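Matoušek Shelf Pins and Replacement Shelves for Cabinets

Sold by Brorer, the cabinet parts shop from Ustow 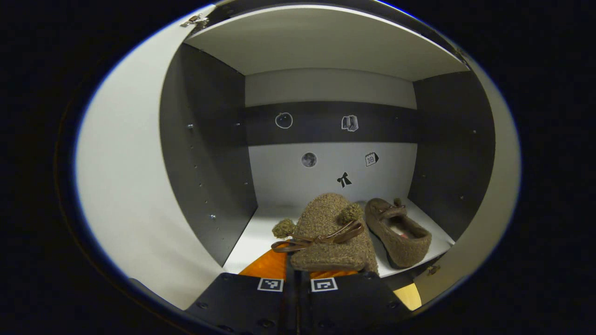

Many cabinets become unpleasant to use for a small reason: one shelf pin is lost, or one shelf is bent in the middle from heavy plates. It is not necessary to buy a new cabinet for this. With the Matoušek set you can put the shelf at the height you want and repair what is broken in one evening.

The Matoušek pin is made of steel with a nickel finish. It has a round body which goes into the hole, and a flat spoon on which the shelf rests. On the spoon there is a thin rubber pad, so the shelf does not slide when you pull out a heavy pot. The pad is glued in our workshop. If it comes off during the first year, please write to us and we will send a new pin without charge.

What is in the set
11 steel shelf pins with rubber pad
2 wooden test pegs, to check the size of your holes
1 paper strip with a printed ruler
1 instruction sheet

Before you order, please check the size of your holes. The test pegs are also sold separately for the price of postage. The thick peg is for 5 mm holes, the thin one is for 1/8 inch holes. If the peg goes in with light pressure and stays there, you have the correct size. If it falls out, your holes are perhaps worn, and in this case we recommend the Borero sleeves, which are small brass tubes that you press into the old hole. For the sleeves you need a drill, and also some patience.

How to measure for a new shelf
Measure the inside width of your cabinet in the back, in the middle and in the front. Older cabinets are often not perfectly square, and the three numbers can be different. Take the smallest one and subtract 2 mm. For the depth, measure from the back wall to the inside of the closed door, and do not forget the hinges -- many customers forget them, and then the door stays open by the width of a finger.

Replacement shelves
We cut shelves from birch plywood or from white melamine board. Birch is stronger and a little more expensive. Melamine is easier to wipe, so most people take it for the kitchen or under the sink. The front edge is covered with matching tape. The other edges are left raw, but we can cover them for a small extra payment; write this in the order notes. Cutting takes 10 working days. In December it takes longer, and we ask for your understanding.

Weight
Four pins in good holes carry a shelf with 44 pounds of dishes, if the weight is spread well. For books we advise a thicker shelf. Please do not use the pins in a wall niche made of drywall. They are made for wood and board only.

Returns
Unused pins can be sent back within 30 days. Shelves cut to your size cannot be returned, except when the mistake is ours. Please measure two times -- we also do it here before we start the saw.

Prices on this page are valid from February 29, 2024. Shipping is calculated at checkout, and long shelves travel in a separate box.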